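**Ticket: Thumbnails in shared library stay gray after upload**
Opened by: Naveen Pal, Stakville office
Product: Clakik (desktop client and web library)
Status: Solved, waiting for confirmation
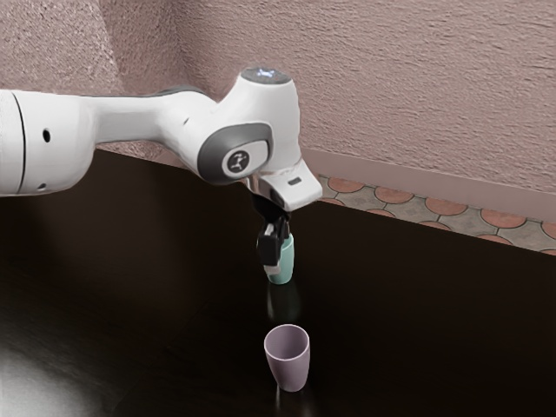

*Attachment 1: render, white robotic arm over dark brown tabletop.*

**Problem**

Since the last client update, new pictures that we upload to the shared library do not get a thumbnail. In the list there is only a gray square with the file name under it. If I click the gray square, the full picture opens normally. So the file itself is good, and only the small preview is missing.

It concerns the folder "Wundanar" and all folders inside it. Old pictures in the same folder still have their thumbnails. My colleagues in the Gebreyes office see the same gray squares, so I do not think that it is a problem of my computer.

**What I expected**

After the upload, the thumbnail should appear in less than one minute. Before the update it was always so.

**What I tried, in order**

1. Closed the client and opened it again. No change.
2. Signed out and signed in. No change.
3. Cleared the local cache from Settings > Storage. After this the old thumbnails were loaded again from the server, but the new ones stayed gray. From this I understood that the server does not have them at all.
4. Uploaded the same file from the web page and not from the client. Also gray.
5. Uploaded the same file to my private folder. Here the thumbnail came at once. This was the first useful result.
6. Copied the file from my private folder to "Wundanar". The copy is gray. The original in the private folder still has its preview.
7. Saved the file as JPEG in place of PNG. Gray in the shared folder, normal in the private one. So the format has no influence.

I also made a batch of 50 very small test files and put them in the shared folder, to see if the size of the file is important. All of them stayed gray overnight. I deleted them in the morning, please ignore them if you find them in the log.

**Reply from support**

Thank you for the detailed steps. Please open the properties of the folder "Wundanar" on the web page and look at the tab "Processing". Can you tell us what is written next to "Preview job" and "Job owner"?

**My answer**

Next to "Preview job" it is written "Paused". Next to "Job owner" there is an account name which I know, it is the old administrator account of the Gebreyes office. This account was closed when they moved to the new sign-in. I did not know that a folder can have a job owner, I thought that only files have an owner.

I could not change the field myself. It is visible for me but not editable.

**Reply from support**

This is the cause. The preview job runs with the rights of its owner. The older client did not check whether the owner account was still active, and the new one does. When the account is closed, the job is paused without a message. We have changed the owner to your account. Please press "Resume" and then "Rebuild missing previews". Do not choose "Rebuild all", it will take much longer and is not needed.

**Result**

I pressed "Resume" and waited 2 minutes, then "Rebuild missing previews". The first thumbnails appeared quickly and the full list was finished after 20 minutes. I checked the subfolders also. Two of them were still gray because they had their own job owner, again the same closed account. Support changed these too and now they are correct.

**Still open**

- It would be very helpful if the client shows a warning when a preview job is paused. A gray square looks the same as a slow connection, and I lost much time with the cache.
- Could you please add the field "Job owner" to the help page about closing an account? I have read this page twice and it speaks only about files and shared links.
- I will ask the Gebreyes office to check their other shared folders for the same account name. If they find more, I will write in this ticket and not open a new one.

Naveen Pal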